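Notebook – call-bell and bed-exit sensor bench, July

Carrying on from the last entry. Sheehan wing reported missed bed-exit alerts on the night shift, all from rooms with the newer mattress overlays. Helmut Hellwig brought back 4 pads and the matching receivers. Pads are Sterkance, receivers are Paken. Firmware is the same on all four receivers, so I am leaving it alone for now.

Start 8:15. Bench supply set, pads laid flat on the foam block, overlay on top. Logged open/closed state through the receiver's relay output, not through the nurse station software, which batches events and hides short ones.

First pass, no overlay. All pads close on the test weight and open cleanly when it comes off. Release delay is inside the setting on every pad. Nothing to report.

Second pass, with overlay. Pads A and C hold closed after the weight is lifted. The foam recovers slowly and keeps enough pressure on the strip to hold the contact. Pad B opens late. Pad D behaves as if the overlay were absent. D has the older connector and, going by the feel of it, a stiffer spacer. Have not opened it yet.

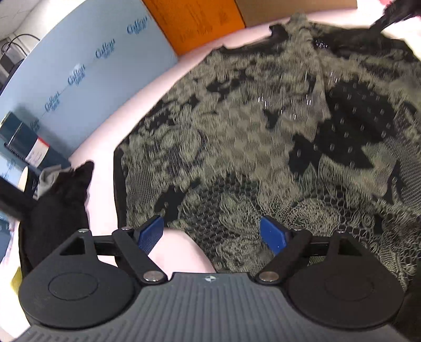 Blue finger pads, textured left, smoother right.

Repeated the second pass with the pad moved from hip position to shoulder position. A and C now release, but C gives false exits when the weight is shifted to one side. A resident who sleeps curled up would set it off all night. The wing staff already said they turn the volume down when that happens, so a false exit is as bad for us as a missed one.

Third pass, pad under the overlay and under the fitted sheet of the base mattress. Worse on all counts. Stopped early.

Receiver log counter reads 3788 events on the unit from the end room. The counter does not separate exits from cable faults. Helmut thinks most are cable faults, based on the state of the plug. I would agree about the plug but want the bench count before writing it down as a cause. Set the same receiver running with a good cable and will compare the counter after a full night.

Cable check: flexed each lead at the strain relief by hand while watching the relay. A and D fine. B drops out when bent toward the latch side. C drops out once, then would not repeat. Marked C as suspect and B as failed. Spare leads are in the second drawer, under the old pull cords. Please put the crimp tool back there too.

Delay setting. The wing has been running with the shortest delay. Tried 2 seconds and 10 seconds on pad A with overlay, hip position. Neither helps with the stuck contact, as expected – the delay only acts after the pad opens. Noting it so that we do not try it again.

Talked to the wing lead at 2:30 pm. Three points from her side:
The overlays stay. They were ordered for skin care and are not up for discussion.
Residents dislike the floor mats we used before. Two of them step over the mat.
Any change has to be done during the morning linen change.

That leaves either a pad rated for use above the overlay or a different type of sensor. Sastach makes a thin one meant to go directly under the sheet. I have the data sheet but no sample. Concern is moisture and cleaning, since it would sit much closer to the resident. Need the wipe-down procedure from them before anything goes on a bed. 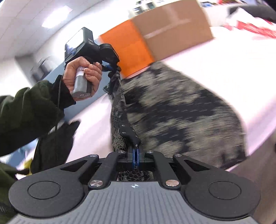 OPEN ITEMS

Open pad D and measure the spacer against pad A. If the spacer is the difference, ask whether the older type can still be bought.

Replace lead B. Retest C with a known good lead, at least as many flexes as today.

Read the event counter on the end room receiver tomorrow at 8:15, same cable, no pad movement in between. Do not unplug it. The label on the switch says so.

Request a Sastach sample and the cleaning sheet. Helmut has the contact.

Until this is settled, the wing is keeping hourly checks in the affected rooms. The check sheet is on the clipboard by the linen store, and a copy comes to us so that we can line up the times with the receiver logs. The clock on the nurse station runs ahead of the receivers. I have not measured by how much, so no time from the station should go in the table until that is done.

Bench off 4:40 pm, except the end room receiver.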